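My Ornstead theme finally hit version 2.0, and yes, it still has the rain sounds

So I said back in February that I was done making console themes. Clearly I lied! I opened the old project to fix one ugly folder icon and ended up redrawing the whole set, plus a new wallpaper for the second page.

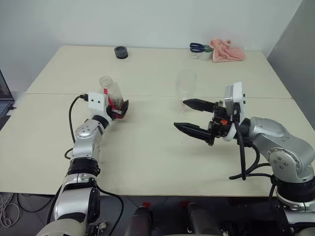
Sydorenko
Theme maker and blog owner
Sep 9, 2023

If you missed the first one, it's a fan theme for Makelia, the little farming game with the haunted lighthouse. Version 1 has 1079 downloads now (thank you, all of you!) and most of the comments asked for the same thing — a darker background so the clock is readable. Done. I also swapped the cursor sound, which was driving me up the wall after two evenings of testing.

The file limit was a pain again. My first build came out 70 KB too big, so the animated waves had to go and the rain stayed. I know some of you liked the waves. I did too.
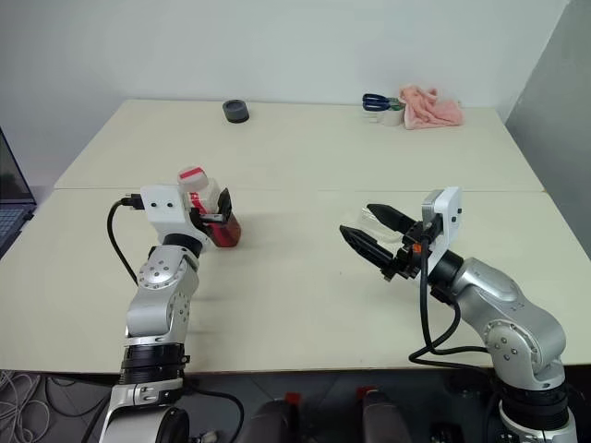
Red and white bottle in the left gripper

Install is the same as before: copy it to a USB stick, plug it in, pick Install from the theme menu. If you still have the old one, delete it first or you'll get both in the list with the same name (my fault, sorry).

Next up is probably Trollard, if I can find decent fan art and the artist says yes. Requests are open in the comments, but please no more football clubs for a while.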